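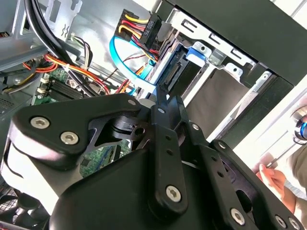

Last updated: 4:12 p.m.

VIEWERS of dating show Long Way Down to Dinner think they have worked out who walks away with the final table, and they say the clue has been in plain sight since the second episode.

The series, filmed at a converted grain hotel in Skenbridge, puts single people in pairs and has them run a small restaurant together. Couples who fall out are split up and matched again. One pair is sent home after each Table Night, when viewers vote and the remaining cooks serve a full room.

Lorenz Holzer, 31, joined in the opening week and was paired with dental nurse Carly. The two got off to a slow start and argued over a fish course, but they have been together ever since. Fans have now noticed that Lorenz is the only contestant who has never been shown giving an exit interview in the blue chair.

Everyone else has sat in it at least once. Short pieces of those interviews are dropped into the episodes while the couples wait for the vote, and regular watchers believe they are recorded by anyone who might be leaving.

"They film the chair before the vote so they have it ready," one fan wrote on the show's message board. "If he's never been in the chair, he's never been close to going."

Another posted: "Went back and checked all of them last night. Carly's in it twice. He isn't in it at all. He's in the final, I'd put money on it."

Not everyone was convinced. A third viewer said the theory fell apart in week four, when Lorenz was in the bottom two pairs and was saved by 46 votes. "So where was his chair clip then? They just didn't use it," she wrote. "You can't read that much into what they leave out."

The thread had drawn 664 replies by early afternoon, and it was moved to the top of the board after several people started new ones on the same subject.

Uditz, the streaming service that carries the show, would not say how the interviews are scheduled. A spokeswoman said the cast are filmed at different times during the week and that what ends up in the episode is decided in the edit. She added that the result of the final has not been recorded, as the last vote takes place on the night.

The talk comes after a tense few episodes for the couple. Carly was upset when Lorenz agreed to swap kitchens for a day and work with new arrival Brianna, a swim coach who came in with two other women in the middle of the run. He told Carly he had said yes to be polite. She told him he could have been polite and said no.

They cooked apart for the whole of that episode and did not speak during the staff meal. By the next morning they were back at the same counter, and Carly told the other women in the garden that she had "said what I needed to say and he heard it."

Brianna has since been matched with Theo, a roofer, and the pair won the immunity lunch in last week's show. They cannot be voted off at the coming Table Night, which leaves 3 couples at risk, including Lorenz and Carly.

Some fans think that is the real test. If Lorenz is facing the vote again and still does not turn up in the blue chair, they say, the theory holds. If he does turn up, it may mean nothing at all, a point several people have made on the board at some length.

Former contestant Mel, who left in week three, was asked about it during a live chat on the Stakport podcast. She laughed and said she was not allowed to talk about the order things were filmed in. She did say that the chair was uncomfortable and that she had been asked to sit in it straight after a dinner service with sauce on her sleeve.

"You don't know what they're going to use," she said. "I talked for ages. They used me saying I was tired."

Mel also said she was rooting for Carly, whom she shared a room with for the first two weeks. The women have a group chat that does not include anyone still in the hotel, as phones are handed in on arrival.

Long Way Down to Dinner has been one of the busier shows on the service this season. The winning couple share the prize money and are given the lease on a small dining room in Skenbridge for one year. They can turn the lease down, and last year's winners did so after they split up. That room was later rented to a bakery.

About 600 people have applied for seats in the audience at the final, which will be held in the hotel's main hall in October. Seats are free and are given out by drawing. Those who get one will be served a three-course meal by the two remaining couples and will vote on paper before they leave. Their votes are added to the ones sent in from home.

The next Table Night begins at 8 p.m., and voting closes at 9:15. The episode will be available to watch again on Uditz from the following morning.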